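Skelteck Palley 5 review: a planning toolkit for two-armed mobile robots

I have been using Palley 5 since last December, mostly to test tidying and drawer tasks in simulation before any code gets near hardware. It is a motion planner, a task sequencer and a scene debugger sold as one package. I bought the license myself.

Setup took an afternoon. The installer is fine, but the robot description importer is fussy about joint names, and its error messages point at the wrong line. Once the model loads, the planner is quick. On my desktop a single-arm plan in a cluttered room usually comes back in under 200 milliseconds, and a two-arm plan in under 700.
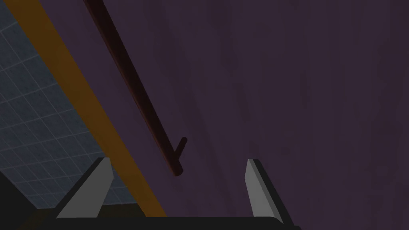

The part I use most is the wrist view with the grasp scorer. It ranks grasp candidates as the arm moves and drops any that would put a finger into a surface. Thin parts are still its weak spot. With the default settings it likes to grab long items near the end, and I had to raise the clearance weight by hand to get sensible approach angles. That setting is three menus deep — it should be on the main panel.

The task sequencer is a plain text file of steps with conditions. I prefer this to the node graph in Ó Briain, which I used before. I can compare two versions and see what changed. Palley also logs the reason every rejected plan was rejected, and that has saved me a lot of guessing.
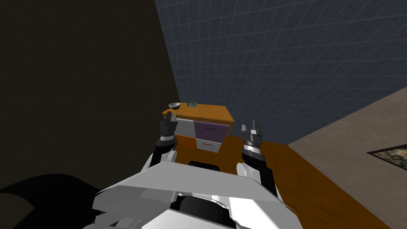
Two-arm planning is where version 5 improves most on the last release. Each arm can have its own goal, and the planner treats the other arm as a moving obstacle. Furniture is a good test of this. In my Putcombe room file, with both grippers up near a low dresser and a small bowl sitting close to the left corner of its top, there are a lot of ways to get a plan wrong. You can mark the top as a keep-clear zone for one arm and leave it open to the other. Drawer fronts have to be tagged one at a time, and the tags don't carry over if you copy the dresser to another room.

Perception is the thinnest part. The built-in segmenter is adequate for large furniture and poor on small, low objects. I feed in my own masks instead, and the interface for that is well documented.

The license is $80 a month for one seat, with no yearly discount. I'm renewing mine, mainly for the logs and the two-arm planner. If you only run a single fixed arm, the free tier covers most of it.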